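Practical 2: Comparing finger pads on hand-held grippers

Pads under test: Gritimeck (ribbed) and Vondráček (plain). Both fit the Telum linkage without changes. Read the Lollthorpe safety sheet before you start.

Task. Place desk items into or beside a clear pen holder. Each pad set gets 45 attempts, split evenly between three kinds of object: thin round, thick round and flat-sided. An attempt counts as failed if the item slips, turns in the jaws by more than 11 degrees, or touches the rim on the way in.

Record for each attempt:
pad set
object
jaw opening at first contact
result (pass, slip, turn, rim)

Do not change pads partway through an object. Wipe them between sets and let them dry.

Views from the gripper cameras, then from the head camera:
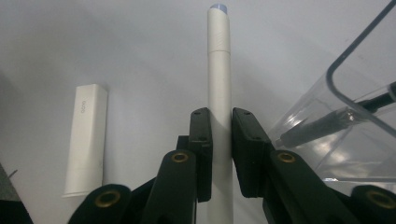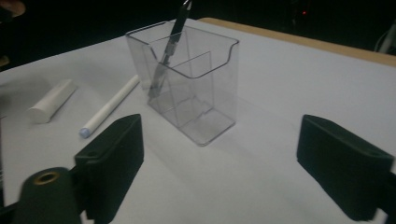
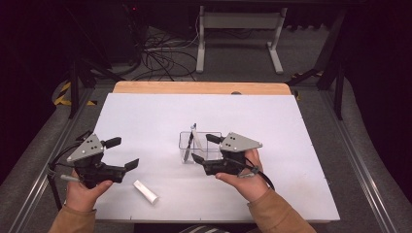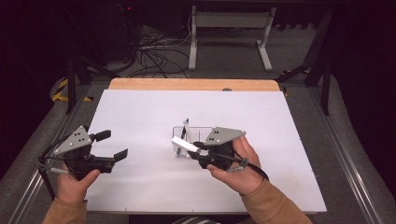
Last year's log holds 3,147 attempts and is on the course drive. Use it to check your failure codes. Do not merge it with your own results, as the older pads were 2 mm shorter and the slip figures are not comparable.

Clear plastic gives poor depth readings. If your tracking drops out near the holder, mark the attempt "void" and repeat it. Voids are reported separately and are not failures.

Write-up: one table per pad set, one plot of failures by object, half a page of discussion. Hand in by noon.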